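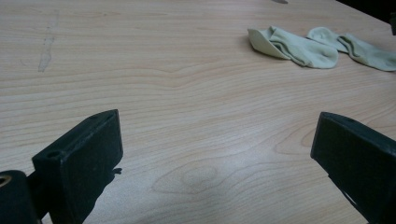
Deux chaussettes vert pâle sur la table.

Filet de protection pour semis et jeunes plants Lurnance
Réf. 710 – Marque : Tesdale

Filet à mailles fines pour couvrir les semis de vivaces et de fleurs sauvages pendant la levée. Il laisse passer l'eau et la lumière et tient à distance les pigeons, les chats et une bonne partie des limaces volantes de feuilles mortes. Convient aux asters, scabieuses, achillées et sauges, en pleine terre comme en caissette.

Caractéristiques
Largeur : 2 m
Longueur : 4 m
Couleur : vert foncé
Matière : polyéthylène traité anti-UV
Lavable à l'eau froide, sans détergent

Pose
Préparer le sol et semer avant de dérouler le filet. Le poser à plat pour les premiers jours, puis le relever sur arceaux dès que les plantules touchent les mailles. Fixer les bords avec des agrafes de jardin ou les enterrer. Par temps venteux, ajouter une planche de chaque côté.
Retirer le filet au moment de la floraison : les papillons et les abeilles doivent pouvoir accéder aux fleurs. Pour les semis d'automne, il peut rester en place tout l'hiver. En cas de neige lourde, secouer les arceaux.

Livré avec
Le filet plié et une notice. Les arceaux (réf. 973) et les agrafes Zotwood sont vendus séparément.

Avis client
« Posé sur un semis de scabieuses, les merles n'y ont pas touché. Les bords s'effilochent un peu si on recoupe le filet, il faut faire un ourlet. » Yesenia Espinoza, 25-10-2018

Disponibilité
En stock à l'entrepôt de Caldeira. Les commandes passées en novembre sont expédiées avec les bulbes, sauf demande contraire au moment de la validation du panier.
Questions techniques : Valter Bastos, rayon semis et plants.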